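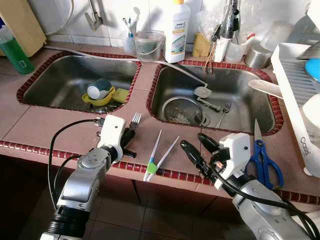 Tile counters: keep or rip out?
Home & Kitchen > Old Houses

groutandabout
We close on the Bemgate house in July and the kitchen still has its tile counter, brownish pink with a dark red mosaic border. I love it! My sister says tear it out before we unpack a single box. I got a quote from Sedbridge Stone for $3000 and that's before the plumber. Has anybody here lived with tile long term? Tell me everything, good and bad.

pantrymoth
KEEP IT. I've had tile for 20 years and I'd pick it again tomorrow. I set hot pans straight down on it, I roll pie dough on a board on top of it, and when one tile cracked I popped it out and glued in a spare on my lunch break (okay, a long lunch break). Look in the basement and garage for a box of leftovers. Old owners nearly always stash some.

slabfan_oh
Going to be the grump. I had tile in two houses and I was scrubbing grout with a toothbrush in both of them. Flour gets in there, beet juice gets in there, and a wine glass set down half on a joint will tip. We went to a solid slab and I wipe it with one pass of a cloth. Best money we ever spent.

pantrymoth
Respectfully, slabfan, did you ever seal it? Sealed grout is a whole different animal!

slabfan_oh
Twice a year in the second house. It helped. It did not make me love it.

groutandabout
This is so useful, thank you both! Can somebody walk me through the sealing? I've only ever done a shower floor.

tilehound
Oh, I can! I did mine last spring and it was a fun job. My order of work:

1. Clear the counter and vacuum the joints with the brush attachment.

2. Scrub with baking soda paste and a stiff nylon brush, rinse, then rinse again. Do the strip around the sink last, that's where the soap film builds up.

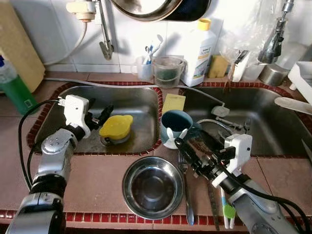 3. Let it dry overnight. I ran a box fan and went to bed.

4. Brush on a penetrating sealer, just the joints. I used the Wemia one in the small bottle and had plenty left over.

5. Wipe the haze off the tile after 20 minutes and keep water off it until the next evening.

slabfan_oh
Good list, but check the caulk where the sink meets the tile before you seal anything. Ours had failed and the board underneath was mush. If yours is soft, all the sealer in the world won't save it.

tilehound
Agreed on that one, totally. Press along the edge with your thumb.

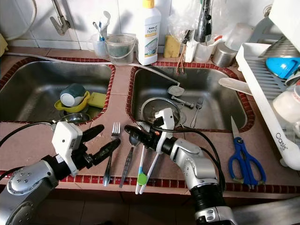 karakaya_kitchen
Color is what I'd save it for. My grandmother's place had a green counter with a black edge and I've spent years hunting for anything with that much life in it. Everything in the showrooms now is white or gray! Paint the walls a warm cream and a pinkish brown counter will glow. A border of small glossy dark red tiles around each basin is the kind of trim I'd build the whole room on, with dish towels to match and maybe a red enamel kettle. You'd pay a tile setter a fortune to do that from scratch.

slabfan_oh
Or you could buy a red kettle and put it on a slab.

karakaya_kitchen
Ha, fine, but mine would look better.

groutandabout
Keeping it, at least through the winter! Off to buy a nylon brush. pantrymoth, I'll check the garage for spares as soon as we get the keys.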